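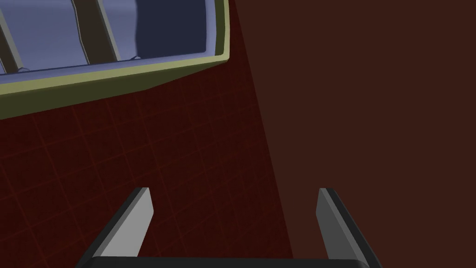
The folks over at Clerken wrote back after I sent them the abstract for this talk, and their note said that any gripper comparison done in simulation is going to flatter the gripper with the widest fingers, so why was I bothering with a whole talk about it. Fair question! I want to start there, with them grumbling at me, and then spend the rest of my slot mostly agreeing with them and partly not.

Posted in: Talks & Slides / Robotics / Grippers

(Slide 1 - leave it up while people sit down. Say hi. Mute the laptop.)

So, hi everyone. I've spent the winter and a good chunk of spring picking things out of bins that don't exist. We started in February with a real arm and a real bench, and then moved nearly everything into the simulator, and I got kind of hooked on it. What you're looking at on the first slide is the view from the hand, looking down past the two fingers. The bin is up there in the corner with its dividers. I work in this view all day, and I now dream in it.

The question I set out to answer was pretty small. We had two parallel grippers to choose between, the Pustivetti and the Yeh, and one controller, Ira, that had to drive whichever one won. Which gripper should we buy more of? I figured it'd take me a couple of weeks. (Pause here, somebody always laughs.)

(Slide 2 - the setup)

Okay, the setup. Same arm, same bin, same controller, and I only swap the hand. Each gripper got 500 picks in simulation. Every pick starts from a random pose above the bin, and the object gets dropped into one of the compartments at a random angle. If the fingers close on it, lift it out and hold it for 2 seconds, I call that a success. Anything else is a fail, even the really pretty near misses.

I want to stop on the dividers for a second, since I nearly left them out. Plain open bins were my first idea - easy to model, easy to reset. But in an open bin both grippers looked great and I couldn't tell them apart at all. Put the dividers in and suddenly the fingers have something to bump into, and the whole thing gets interesting. If you take one thing home and try it in your own lab, try that.

(Slide 3 - the results table. Don't read the table out loud. They can read.)

So the Yeh won in simulation, by 36 picks. I was thrilled, I'd been rooting for it, I'll admit that. It's lighter and I like how it opens. And then I went back through the failures one at a time, which took forever, and I got a lot less thrilled.

Most of the Pustivetti's failures were the same failure. Ira would come in with the hand fully open, one finger would catch a divider on the way down, and the pick was over before it got anywhere near the object. That's a controller problem! I was asking Ira to go in at full spread every single time, and the Pustivetti opens wider than the Yeh, so of course it hit more stuff. So Clerken's guess about wide fingers went the opposite way for me, at least in a divided bin.

(If anyone from Clerken is in the room, smile at them here.)

(Slide 4 - the fix)

The fix was almost embarrassing. I let Ira pick an opening width before it goes down, based on how wide the object is plus a little margin. It's a few lines of code. Then I ran both hands again, the full set, and the gap pretty much closed. I wouldn't bet lunch on either one now.

I did fiddle with the margin for way too long. Too small and you knock the object over on the way in, too big and you're back to hitting dividers. I landed on a value I like, and it's in the handout, but please don't treat it as gospel. It depends on your bin and your parts.

(Slide 5 - the real bench. Check time. If I'm past the halfway mark, skip the bit about lighting.)

Now the part where Clerken has a point. On the real bench I've only done some 30 picks with each hand, so take this with salt. Contact is where the simulator lets me down. In sim a finger that brushes a divider either stops dead or slides right off it, and on the bench there's a whole mushy middle where things flex and scrape and the pick works anyway. My sim is too harsh on brushes and too kind on slippery objects. Both grippers get hit by that, but I can't promise they get hit equally.

The lighting bit: the camera view in sim is soft and even, and my bench is not. I have a window. In the afternoon the depth readings on shiny parts go to pieces. I haven't added any glare to the simulated view yet and I really should.

(Slide 6 - what I'd do over)

If I were starting again tomorrow, I'd look at failures on day one. I waited until I had a nice big table, and the nice big table was mostly telling me about one bad habit in the controller. I'd also do a small bench run first and a small bench run last, with the sim in between, so I'd know what drifted.

And which gripper did we buy? The Pustivetti, in the end. It fits the bigger parts, and now that Ira doesn't barge in wide open, the extra reach is just nice to have. Ask me about the cable routing on it, I have opinions.

(Questions. Repeat each one into the mic. Handouts are on the chair by the door.)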